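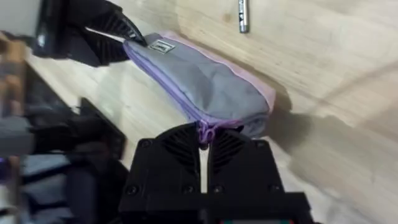
Grip loss on the two-arm bench: questions we keep getting

What went wrong?
During a zipper run in July, the left arm let go of a pencil case while the right arm was still pulling. The right arm kept going, swung wide and hit the table stop. Nothing was broken apart from the zipper. The log said "task complete," and that bothers us more than the swing does.

Why did it log a success?
The Buvau controller decides a zipper is open by how far the pulling hand has moved. It doesn't check whether the other hand still has anything in it. Drag the whole case across the table and you get the same result on paper. We went back through 2000 logged runs and no longer trust the success column in any of them.

Chisholm says the update fixes this. Does it?
It adds a check on finger width. If the fingers close past a set point, the arm stops. That would catch a clean drop of something thick. Soft fabric bunches up, and a fold left between the fingers can look like a good grip. In our repeat test the new check missed 3 slips out of 7. We sent those logs to Chisholm and were told our fabric was "outside typical use." It's a pencil case.

Can I keep running zipper tasks?

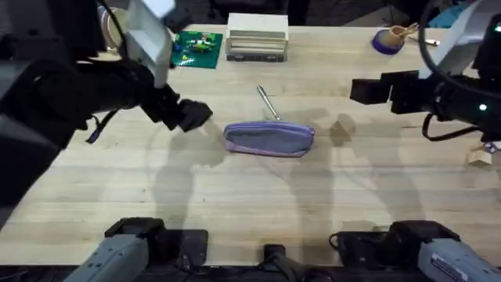
Yes, at low speed, with a person at the stop button for the whole run. Keep your hands off the table while either arm has power, even if both are sitting still. Rasha Rizk signs off on each bench before it goes back to normal speed, and so far she has signed off on none.

What should I do if one arm lets go?
Hit the stop. Don't grab the case — the other arm may still be pulling on it. Cut power to both arms before you reach in, and write down what you saw before you open the log.

Is a green light on the arm a sign that it's safe?
No. On our setup it means the arm has power and reports no fault. It reported no fault during the slip, too.

Would rougher finger pads help?
Maybe. The Grudusetti pads held better for four days and then started to slip like the old ones. Rumance sells a softer set that we haven't tried, and I wouldn't plan around a sales sheet.

Does this affect the block tasks?
We haven't seen it there, but those runs use one arm at a time, so they don't tell us much about two arms pulling against each other.

Where do I report a slip?
Send the log and your own notes to Rasha the same day. Include the ones marked as successful.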